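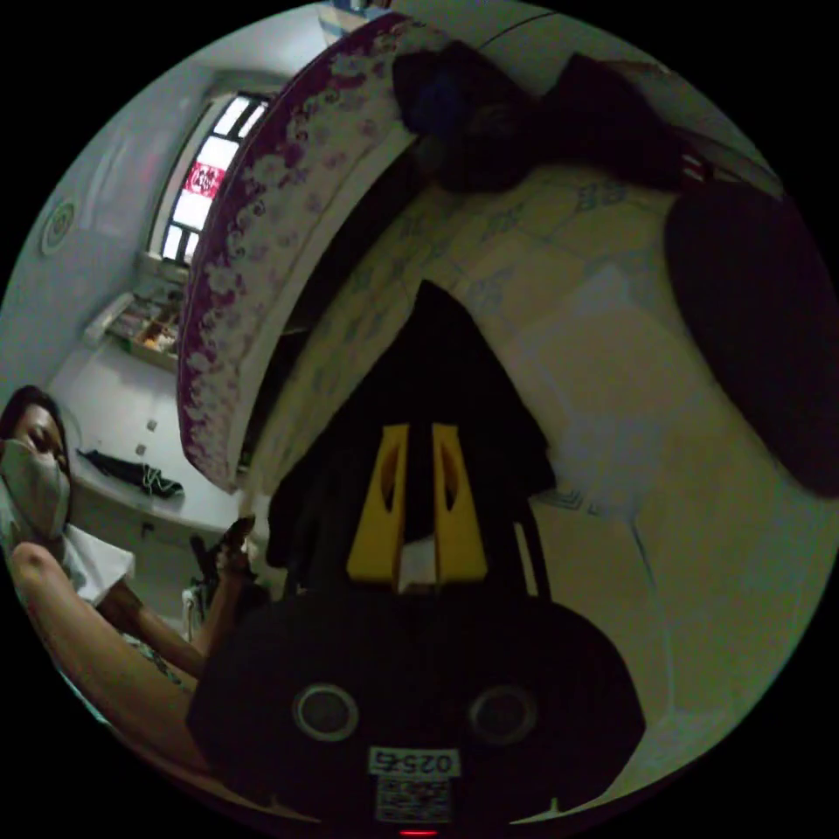
Figure 6-1. Hand-held gripper with both yellow fingers fitted, facing up from the housing.

Home | Manuals | Hand-Held Gripper | Section 6

Last updated: 07/08/2018

Section 6. Setting Up and Caring for the Hand-Held Gripper

6.1 Scope

This section applies to the Priltano hand-held gripper as issued to household recording sites. It covers preparation, finger inspection, checks with soft items, and routine care. Work inside the housing is reserved for the Wendmont service desk.

6.2 Before You Begin

Operators must have completed the handling course and must have the unit log at hand. The number on the unit label must match the number on the cover of the log. If the two differ, do not proceed. Return the unit to the site lead and request the correct log.

CAUTION: Keep hair, jewelry, and loose sleeves away from the fingers while the gripper is powered.

6.3 Preparing the Unit

1. Place the gripper on a flat, stable surface with the fingers pointing away from you.
2. Inspect the housing for cracks. Do not use a cracked unit.
3. Wipe each round lens with the dry cloth supplied in the case. Do not use household glass cleaner.
4. Confirm that the label and the QR code sticker can be read. A torn or faded sticker must be replaced before the unit is used.
5. Switch on the unit and wait until the start-up check has ended.
6. Open and close the fingers 5 times by hand. The movement should be even over the full range.

NOTE: A faint click at the fully open position is normal. A scraping sound is not. Stop work and refer to 6.6.

6.4 Inspecting and Replacing the Fingers

The yellow fingers are wearing parts. Inspect them at the start of every shift and replace them as a pair after 2,000 grasps, or sooner if either finger is bent or chipped. Do not fit one new finger beside one worn finger.

1. Switch off the unit and wait for all indicators to go out.
2. Hold the base of the finger and loosen its retaining screw with the driver in the case.
3. Draw the finger straight out. Do not twist it.
4. Brush lint from the mount.
5. Seat the new finger fully, then tighten the screw until it is snug.
6. Repeat for the second finger and enter the change in the unit log.

CAUTION: Never force a finger into its mount. If it does not seat under light pressure, remove it and inspect the mount for damage.

6.5 Checking the Grip on Clothing and Other Soft Items

Fabric makes greater demands on the fingers than rigid objects do. Dark fabric also makes the edge of a fold harder to judge. Carry out the following check before recording any work with garments or bedding.

1. Lay one garment on the work surface. Leave other garments to one side.
2. Approach the nearest fold with the fingers open.
3. Close the fingers on a single fold and raise the garment slowly.
4. Hold the garment clear of the surface, then lower it and open the fingers.

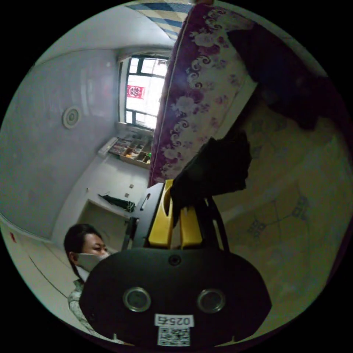

If the garment slips, take a deeper fold and repeat the check. If it slips a second time, clean the inner faces of the fingers as described in 6.6. Fabric must not be pulled free while the fingers are closed, as this places a side load on the mounts.

Where a second person assists, that person should keep both hands clear until the operator has called "open."

6.6 Routine Care

After each shift, remove lint and thread from the slots and the base of the fingers. Wipe the housing with a cloth lightly dampened with water. Do not spray liquid directly onto the unit.

Every 200 hours, send the unit to the service desk for inspection. Include the log and both sets of fingers. If scraping or uneven travel continues after cleaning, take the unit out of use and send it in without waiting for the scheduled date.

6.7 Records and Contacts

Operators are to record the date, unit number, and result of each check. Questions about this section should be addressed to Hiyori Kudo, Technical Documentation. Requests for replacement fingers go to Takeshi Shimada at the Farnau parts counter.

This website uses cookies to remember your manual and language settings. Accept | Manage preferences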